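Moving the kitchen, again

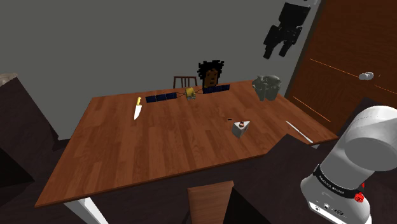
Plank table, yellow-handled knife, model satellite.

Quick one because I have bread in the oven and a bus at 3. Well, not so quick probably, I never manage quick.

So we're out of the old place. Four years in Stakside, top floor, no elevator, and I'm now writing this from the ground floor in Mevadville with a kitchen about twice the size and half the drawers. Whoever planned this kitchen did not cook. One drawer! And it sticks.

A few of you asked how to pack a kitchen without losing your mind. No idea. But I did get rid of a lot, and I kept notes on the back of an electric bill, so I'll type those up before I lose it.

Knives first. I owned way too many. A block set from 2015, wedding present, most of them never came out of the block. Kept the big chef's knife, the bread knife, and a little paring one that cost almost nothing at a gas station and is somehow the best of the lot. The rest went to my cousin, who has just moved out of her parents' house and owned a single fork. Wrap blades in a dish towel, then cardboard, then tape, and write KNIVES on it in letters you can read from across the room. I did not do this with the bread knife. Small cut, big fuss.

Pans. Kept the cast iron, obviously. Got rid of the nonstick ones with the scratches, which I'd been meaning to do for ages and kept putting off because what if I want pancakes. You can make pancakes in cast iron. A bit more butter. Better pancakes, if you ask me, and my kids did not ask me.

Spices. Oh boy. There was a jar of ground cloves in there older than my youngest. Smelled like a church basement. I threw out nearly everything and started over from the bulk bins at Brandão, the little grocery two blocks from the new place, where they let you bring your own jars if you ask nicely and get them weighed first. Cumin, paprika, bay leaves, black pepper, cinnamon. That's it for now. If a recipe wants something else it can wait or I'll buy a spoonful.

(They also do a garlic sausage on weekends that I am not going to talk about or there'll be none left.)

Plastic tubs – match every lid. Any tub without a lid goes. Any lid without a tub goes too, and don't stand there thinking the tub will show up. It won't. I filled an entire trash bag and felt terrible, then felt great.

Money stuff, since somebody always wants to know. The van was 80 dollars for the morning, plus gas. Boxes were free from the liquor store, the ones with the dividers are perfect for glasses and nobody should pay for glass boxes ever. I set aside 200 for things we'd need right away and went over it on day one because the shower curtain was disgusting and I couldnt look at it. Then lightbulbs. Why do people take the lightbulbs.

What I'd do different:

Pack the coffee last. I packed it first, in the middle of a box, under the roasting tin.

Label the side of the box and not the top. They get stacked. I know this. Every move I know this.

Feed everybody before you start unpacking and not after. We had a real fight at 9 p.m. over where the colander lives and it was about sandwiches really.

Don't take the shelf paper. I peeled it off carefully, rolled it up, carried it down all those stairs, and it fits exactly nothing here.

The new kitchen does get the morning light, I'll give it that. In Stakside we had a brick wall and a slice of sky if you leaned. Now I've got a window over the sink and somebody else's plum tree, and I've already done more dishes by hand than I did all last winter. There's a dishwasher but it makes a noise like a bag of gravel so it's off til the landlord's guy comes. January, they said. We'll see.

Still to find: the potato masher, the good scissors, the lid for the blender, my grandmother's rolling pin (I know it was packed, I remeber wrapping it). There's one box left that says Sikimthorpe on the side, from two moves ago, and I don't think we ever opened it. Might be in there. Might be just more tub lids.

Soup posts are back next week, I've got a split pea one nearly done. If anyone has a fix for a sticking drawer that doesn't involve taking the whole thing apart, comments are open – I've tried candle wax already, it helped for a day.

Ok timer's going. Bread.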